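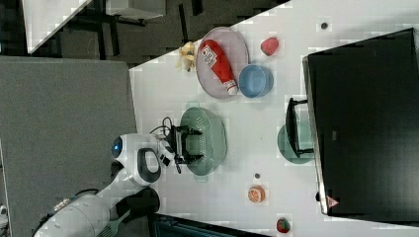 Most of what goes wrong in a trained arm was already there in the recordings, one reader wrote on this article's talk page, and the opening ought to say so. The opening was changed in July to reflect that comment.

Demonstration collection

Demonstration collection is the work of recording a robot while it carries out a task under human control, so that a learning system can be trained on the recordings. Each recording is called an episode or a demonstration. An episode holds the camera images, the position of every joint, the state of the gripper and, in most sets, a short sentence naming the task. Errors in the recordings, such as a late grasp or a wrong task sentence, tend to pass into the trained system.

The method belongs to the wider field of imitation learning. It differs from reinforcement learning, in which the system makes its own attempts and is scored on them.

Objects and tabletop

Kitchen tasks are common in tabletop sets. Toy food is widely used in place of the real thing, as it does not spoil and plush items survive a hard squeeze. A typical tabletop has a plate with a ketchup bottle on it, a banana, a strawberry, a bowl and a colander within reach of a two-fingered gripper. A colander is harder to pick up than a plush toy. Its rim is thin, and a grasp that is slightly too high closes on air.

Larger items, such as a toaster oven or a monitor, may also be on the table. They limit the paths the arm can take and are recorded along with everything else. 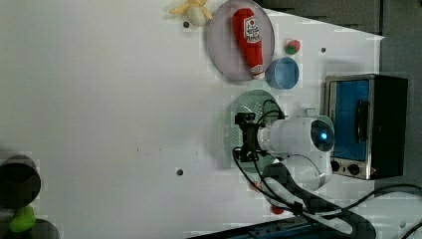 Procedure

A session starts with a task list. The operator reads the next task, sets out the objects, starts the recording and guides the arm, either by moving it by hand or from a separate controller. The recording is stopped when the task is done or has clearly failed. The objects are then moved to new places before the next episode.

Moving the objects matters more than beginners expect. If the plate is always in the same spot, a system can learn to reach for the spot and ignore the plate. Some labs print a layout for every episode. Others leave it to the operator, who usually drifts back to a few favorite arrangements after an hour or so.

Failed episodes are handled in different ways. Many groups delete them. Others keep them under a separate label, along with episodes in which the operator misses a grasp and recovers.

The Curnix set

Curnix is a tabletop set recorded in Prirska and released in June 2020. It contains 900 episodes covering 11 tasks. Of these, 494 involve moving one object into or onto another, and 66 are marked as failures. The task sentences were typed by the operators during recording and corrected later. Early copies used "bowl" and "cup" for the same object, which made some of the tasks hard to tell apart.
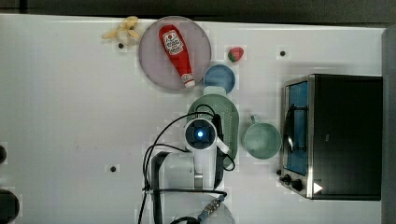
R. Vahidi
Contributing editor, Clovport Encyclopedia of Robotics

Camera placement

An overhead camera shows where the objects stand in relation to one another, but the arm and its cables often hide the object being grasped. When the wrist is over a colander, for instance, the fingers may not be visible from above. A second camera on the wrist or at the side of the table is the usual remedy. The cameras must share a clock, and a camera that has been bumped has to be calibrated again before recording goes on.

See also: Imitation learning; Teleoperation; Grasp planning; Camera calibration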